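Student Builds > Humanoids > Two-hand plate task, club project log

Posted by banamico_lab, 2020-09-24

Hi everyone! Some of you asked how our club is getting on with the serving task, so I finally sat down with a cup of tea to write it up. The task is a snack package from the table onto a plate, left hand picks, right hand helps if it's needed. We have 2 students on the arms and 3 on the software, and Lieselotte Baumgart keeps the notebook, bless her, because my own handwriting is hopeless.

We settled on the pink plate and the purple package because the colors are easy to tell apart on a white table. The left hand has the package up in its fingers with the plate still empty, and the right hand is waiting open beside it. I'm very fond of this stage of the task!

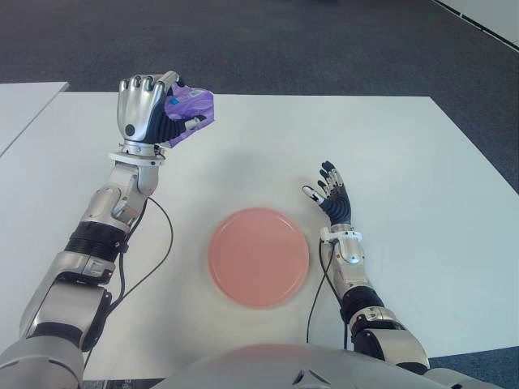 Re: Two-hand plate task, club project log

Posted by Grultham

Lovely to see this, and please tell the students so. I do wonder about that grip, though. The wrapper looks pretty crumpled in those fingers, and if there were crackers in there I'd be worried for them. Could you close the hand a little less? Our club went softer in June and never went back.

Posted by Bernd R.

I'm going to disagree with Grultham in a friendly way. A shiny wrapper slides, and I would much rather see a firm hold than a package on the carpet. What bothers me more is the cable by the right wrist. It runs down over the table right next to the plate, and the first time that hand swings left you'll be dragging dishes. Clip it to the forearm!

Posted by banamico_lab

Bernd, you're right about the cable and I'm a bit embarrassed, I've been looking past it for weeks. On the grip I'm in the middle. We tried it softer and the package turned in the hand, so the students put it back up. Maybe there's a setting in between that we skipped over.

Posted by Oruter

What is the right hand for? If the left one does the picking and the placing, I'd park the other arm and save yourselves half the trouble (our judges took points off for arms hanging around over the table).

Posted by banamico_lab

It's there to steady the plate, Oruter, though I admit we argue over it at every meeting. Lieselotte is on your side. The plate is light and I still think it'll scoot if the package lands on the rim.

Posted by Grultham

Keep the hand, try the softer grip, and post the numbers for both. I'll stop nagging then (probably).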